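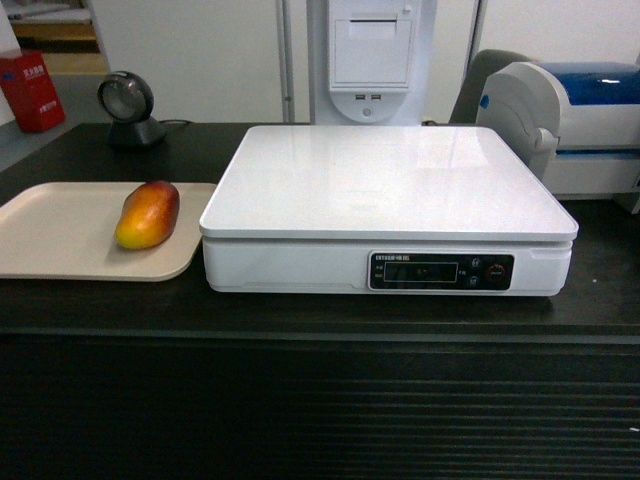 Counter scales at the Naylor Street shop.

Skenard Greengrocers to open second shop in August

Family-run greengrocer Skenard will open its second shop in August, taking over the former Vidberg shoe shop on Market Row. The new branch will create 15 jobs, five of them full-time.

The shop will sell fruit, vegetables, eggs and bread, along with a range of dried goods sold by weight. Customers will be able to bring their own tubs and jars for rice, lentils, oats and nuts.

Skenard has traded from Naylor Street for 67 years. The business was started as a market stall by the grandfather of the present owner, Pauline Clegg, who took over the running of it from her mother.

Ms Clegg said: "We have wanted a place on this side of town for a long while. Many of our regulars come in by bus from the estates past the station, and Market Row is a much shorter trip for them. The prices will be the same in both shops."

The new shop will be managed by Gareth Goodall, currently assistant manager at Naylor Street. Citrus and tomatoes will come from Trumolero, a growers' group which has supplied Skenard for the past few seasons.

Remedios Calvo of Trumolero said: "Skenard takes fruit of all sizes, and that suits small growers. We are pleased to be sending more."

A weekly box scheme, which now has 430 households on its list, will move to the Market Row stockroom once the shop is open. Deliveries will carry on as normal during the move, and existing customers do not need to do anything.

Market Row will open from 8am to 6pm. Opening hours at Naylor Street are unchanged.

Applications for jobs at the new shop can be handed in at Naylor Street, marked for the attention of Gareth Goodall.

ENDS

Press contact: Ladan Hashemi, Skenard Greengrocers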